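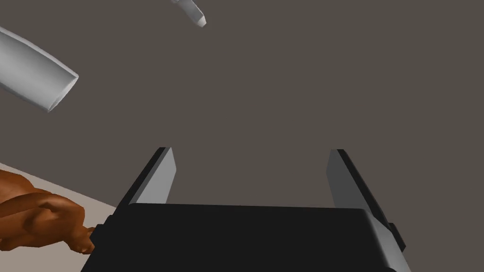 Dernero市公共投资项目合同台账与变更管理
中期进展报告

提交对象:Braltesura基金项目管理处
项目简称:Kultura
执行负责人:苏建国
数据与编制:贾晓青
提交日期:2022年3月8日

一、报告范围

本报告说明Kultura项目自上次报告以来的工作进展、样本合同的整理情况、各承担部门的配合情况、已发现的数据质量问题以及下一阶段安排。资助协议附件所列的工作包一(合同样本归集)、工作包二(字段标准)和工作包三(变更与支付比对)在本报告范围之内。工作包四(公开查询页面)仅说明准备情况,不作绩效陈述。

本报告中的“合同”指Dernero市本级及Yan区以财政资金支付、已签订书面文本的工程、货物和服务合同。框架协议项下的单次订单,凡另行签章的,按独立合同处理;仅以订货单形式存在的,归入母合同,不另计。

“变更”指合同签订后对标的、数量、单价、工期、付款节点或当事人所作的书面修改,名称可能为补充协议、变更单、会议纪要或签证。会议纪要是否构成变更,在不同部门之间理解不一,处理办法见第四节。

二、进展概况

工作包一的样本共500份合同,抽样框由财政支付系统的付款记录生成,未采用部门自报清单。采用付款记录的后果是,已签订但尚未发生首笔付款的合同不在样本内。该项限制在启动报告中已经说明,本期未作调整。

样本来自5个部门:住房建设、交通、水务、教育和卫生。截至本报告提交时,完成全部必填字段录入并通过双人复核的合同为374份。其余合同处于三种状态:文本已收到、正在录入;文本已收到,但附件缺失,退回补件;文本尚未收到。第三种状态集中在水务部门早期签订的管网工程,原因是档案在机构调整时移交,移交清单只登记到卷,没有登记到件。

工作包二的字段标准已形成第二稿。与第一稿相比,删去了重复字段,将“项目名称”拆分为“立项名称”和“合同名称”,并增加“授权依据”一栏,用于登记签约单位取得签约权限的文件编号。第一稿没有设置此栏,试录入时无法判断由下属单位代签的合同是否经过授权。

工作包三已完成首轮比对。在已收到文本的合同中,有134份存在至少一项变更与支付记录不能直接对应的情况。不能直接对应,仅表示系统内找不到一一匹配的金额或日期,不表示付款违规。各类成因及其处理状态见第五节。

三、工作包一:合同样本归集

(一)归集程序

合同文本由部门联络人提交扫描件,项目组登记后生成内部编号。编号由部门代码、签约年度和流水号组成,一经生成不再更改。合同后来被并入其他项目的,原编号保留,在关联字段中登记去向。

扫描件收到后依次进行页数核对、签章页核对、附件目录核对。附件目录列出而扫描件中没有的,退回联络人补件。目录本身缺失的,由录入人员依据正文中提及的附件自行建立临时目录,并标注“推定”。推定目录须经联络人书面确认后方可转为正式目录。

本期退件最多的原因是工程量清单缺失。部分清单以电子表格形式单独保存在造价咨询单位,合同卷内只有封面和汇总页。项目组与住房建设部门商定,由该部门统一发函调取,调取的电子表格须附造价咨询单位的盖章说明,说明文件版本与签约时一致。

(二)部门配合情况

住房建设部门提交最早,文本较完整,主要问题在变更文件的排序。同一合同的多份补充协议使用相同标题,部分未注明先后,录入时只能以签章日期排序。签章日期相同的,暂按金额变动的累计关系推算,并加注。

交通部门的合同卷内文件齐全,但扫描质量不一,部分图纸附件无法辨读。图纸不属于必填字段的来源,不影响复核结论,项目组未要求重新扫描。

水务部门的情况已在第二节说明。该部门已指定专人对移交档案进行逐件登记,登记表格式由项目组提供。登记工作由部门自行承担费用,不在资助范围内。

教育部门以货物合同为主,单份金额较小,清单行数较多,录入工时明显高于预算编制时的假定。

卫生部门提交的合同中有一部分含有供应商报价的保密条款。经法律顾问审阅,保密条款不妨碍项目组内部录入,但在公开查询页面上线前,需要对单价字段的展示作出单独决定。

四、工作包二:字段标准

(一)变更的认定

会议纪要是否构成变更,是第二稿讨论时间最长的问题。水务和交通部门主张,现场会议纪要经三方签字即具有变更效力;住房建设部门主张,凡涉及金额的,必须有补充协议。第二稿采用登记与认定分离的办法:凡三方签字且内容涉及标的、数量、单价、工期、付款节点或当事人的纪要,一律登记;是否产生变更效力,由部门在“效力说明”字段中填写依据。项目组只核对依据是否存在,不对效力作判断。

(二)授权依据

“授权依据”字段要求填写文件名称、文号和签发单位。试录入显示,由下属单位或平台公司代签的合同,授权文件大多可以找到,但授权范围往往写得较宽,例如“负责本项目相关事宜”。此类表述照录,不归类,由部门在半年内补充说明是否包含合同变更的签署权。

合同在签约后转由其他单位履行的,需同时登记原签约单位、承接单位和转移文件。三者缺一的,记录不得进入已完成状态。该规则增加了录入难度,但合同转移是本项目资助目标中明确列出的监测事项,没有放宽的余地。

(三)货物名称与规格描述 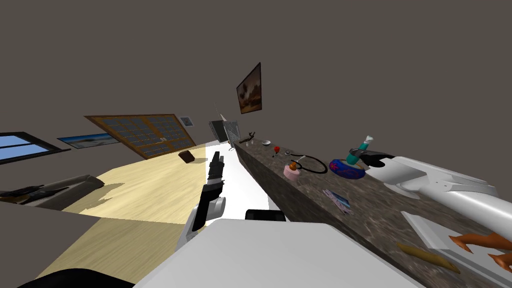 货物合同的清单行采用“品名、规格、单位、数量、单价”五栏结构,各部门对品名一栏的填写深度差异很大。教育部门的部分清单只写“器皿”或“教具一批”,验收单沿用同样的写法,事后无法据以核对实物。第二稿要求品名写到可以与相邻物品区分的程度。以上图为例,深色夹爪旁边的蓝色盘和青绿色瓶,若在清单中合并写作“器皿”,验收人员凭清单不能判断到货的是哪一种;分行写明盘、瓶及各自颜色,即可满足最低要求。材质、容量等属性在有合同依据时填写,没有依据时留空,不得由录入人员凭实物或图片推断。留空与填“无”含义不同,前者表示合同未载明,后者表示合同明确排除,系统中以不同代码保存。

对于成套设备,清单行以合同计价单位为准。合同按套计价的,录入一行,并将配置表作为附件挂接;合同按件计价但以套交付的,按件分行,并登记所属套号。卫生部门提出,检验设备的配置表更新频繁,供应商常以等效型号替代。替代行为按变更登记,替代型号与原型号并列保存。

(四)单位与税率

金额统一以含税价录入,同时保留合同原文的计价方式。合同仅载明不含税价的,按签约时适用税率换算,换算值单独存放,不覆盖原值。计量单位保留原文,另设标准单位字段。“项”“批”“宗”等不能换算的单位,标准单位字段填“不可换算”,该类清单行不参与单价比较。

五、工作包三:变更与支付比对

(一)比对方法

比对以合同编号为主键。支付系统中的付款记录并不总带有合同编号,首轮先按编号匹配,未匹配的再按收款人、金额和付款期间的组合匹配。组合匹配的结果须由人工确认,确认人与录入人不得为同一人。

每份合同计算两个数值:一是签约金额加各项变更后的应付上限,二是实际累计付款。累计付款超过应付上限的,标记为甲类;未超过,但某笔付款找不到对应付款节点的,标记为乙类;变更文件的生效日期晚于依据该变更所作付款的,标记为丙类。一份合同可以同时具有多种标记。

(二)首轮结果

前述134份合同中,乙类最多,丙类次之,甲类最少。由于补件尚未结束,本报告不列出各类的最终分布,以免与后续报告的口径不一致。

乙类的主要成因是付款节点描述含糊。部分工程合同约定“按进度支付”,未写明进度的计量方法和确认人,付款时以监理月报为附件,月报的期间与付款申请的期间不一致。此类情况通过补录监理月报可以解决大部分。

丙类的主要成因是补充协议审批周期长于施工周期。现场先按纪要施工并付款,补充协议在数月后签署。部门对事实没有异议,分歧在于生效日期应当按纪要签字日还是按协议签署日登记。项目组的处理是两个日期均登记,比对时以协议签署日为准,同时在标记中注明纪要日期。

甲类已逐份通知相关部门。收到书面答复的,多数说明为质量保证金提前退还或价差调整未录入系统。尚未收到答复的,按资助协议规定的程序,在第二次催告后列入异常清单,报送基金项目管理处。异常清单的报送与公开是两个程序,报送不以公开为前提。

(三)合同转移的专项核对

样本中存在签约单位与付款单位不一致的合同。不一致的原因包括财政集中支付、机构职能调整、平台公司代建和项目整体移交。前两种有统一文件可以批量核销,后两种需逐份取得转移文件。

项目整体移交的核对进展较慢。移交文件一般由上级部门签发,附有资产清单,但清单以资产为单位编制,不列合同。要确认某份合同是否随资产移交,需要将合同标的与资产清单逐项对照。Yan区已有一批代建项目完成对照,对照表经移交双方盖章,可以作为其他部门的参考格式。

在移交合同中,移交前已发生但尚未付款的工程量由哪一方承担,文件中常无约定。项目组将此类情形单独列出,不计入上述三类标记,待与财政部门商定统一登记办法后再行处理。

六、系统建设与数据安全

录入系统部署在市财政内网,项目组以专用账号访问。所有修改保留操作日志,日志不可由录入账号删除。本期对复核流程作了一处修改:原流程允许复核人直接更正错误,修改后复核人只能退回并填写理由,由录入人更正。修改后的流程处理时间较长,但错误来源可以追溯。

扫描件中含有的个人身份信息,在入库前作遮盖处理。遮盖版本与原始版本分别存放,原始版本的访问需经执行负责人批准并登记用途。本期批准的访问申请均用于签章核对。

公开查询页面的准备工作限于三项:确定展示字段、编写字段说明、测试检索速度。展示字段的草案不包含单价,待卫生部门保密条款问题有结论后再行补充。

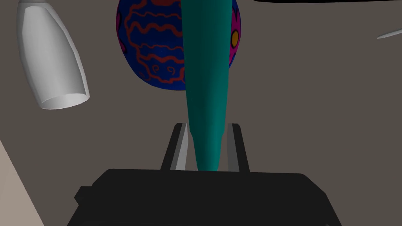 图:黑色夹爪两指之间的青绿色长锥形物体,渲染图。

页面的帮助文本将解释合同状态、变更和标记三组术语。甲、乙、丙三类标记在对外页面上是否显示,存在不同意见。财政部门倾向于只显示已核实的结果,基金项目管理处在启动会上要求显示标记及其处理状态。项目组建议显示标记,同时显示部门答复全文,并在答复期限届满之前不显示。该建议需基金项目管理处书面确认。

七、预算执行

本期支出集中于录入人工和扫描补件,法律顾问费用低于计划,差额拟结转至下一期。录入人工超出原分项预算,超出部分来自教育部门清单行的录入工时。项目组申请在人工与差旅两个分项之间调剂,总额不变,调剂申请已随本报告另文提交。

差旅支出较少,补件核对多通过视频和邮寄完成。水务部门档案的现场核对仍需安排,费用已在调剂后的差旅分项中预留。

本期没有设备采购。录入终端由财政部门提供,按借用登记,项目结束时归还。

八、风险与应对

档案不全。水务部门早期合同能否补齐尚不确定。如逐件登记完成后仍有缺失,项目组将向合同相对方调取其持有的文本,并在记录中注明来源。向相对方调取的文本不得单独作为复核通过的依据,须有付款凭证或验收文件佐证。

人员变动。两个部门的联络人在本期更换,交接期间补件停滞。项目组已要求各部门设置第二联络人,教育、交通和住房建设部门已书面确认,其余部门尚待回复。

口径变化。支付系统计划进行科目调整,调整后的付款记录与历史记录之间需要对照表。财政部门同意在调整前提供对照表草案,草案的覆盖范围尚未确定。如对照表不能按时提供,第二轮比对将以调整前的数据为截止点。

审批权限。合同转移和变更的审批权在不同层级之间存在重叠,部分文件由两级单位先后签发,内容不完全一致。项目组对两份文件均予登记,以何者为准由部门书面答复。不答复的,记录保持未完成状态。

九、下一阶段安排

下一阶段至6月结束,工作内容如下。

完成水务部门移交档案的逐件登记,确定缺失合同清单,并启动向相对方调取的程序。

完成剩余样本的录入和双人复核。附件缺失且部门书面确认无法补齐的,以“缺件结案”状态单独统计,不并入已完成。

完成字段标准第三稿。第三稿拟增加移交合同的未付工程量字段,并明确等效型号替代的登记格式。第三稿定稿后不再增加必填字段,确需增加的以选填形式处理。

开展第二轮变更与支付比对。第二轮使用补件后的数据重新计算全部标记,首轮标记保留,供对照。

向各部门返还核对结果。返还文件包括记录明细、标记及依据、待答复事项。答复期限按资助协议执行,延期申请须由部门负责人签署。

十、需基金项目管理处决定的事项

(一)公开查询页面是否显示三类标记及部门答复,见第六节。

(二)人工与差旅分项之间的预算调剂,见第七节及另文申请。

(三)“缺件结案”记录在绩效指标中的计算方法。资助协议附件以复核通过的合同数作为指标,未规定缺件情形。项目组建议在分母中保留此类合同,在分子中不计,并另行披露数量。

(四)异常清单的报送格式。现有格式只含合同编号和金额,建议增加标记类别、催告日期和部门答复状态。格式样张由贾晓青编制,可随时提供。

上述事项如在下一阶段开始前未获答复,第(一)项按不显示处理,第(三)项按建议方法试算,其余各项维持现状。

苏建国
Kultura项目执行负责人

抄送:Dernero市财政部门、Yan区财政部门、各承担部门联络人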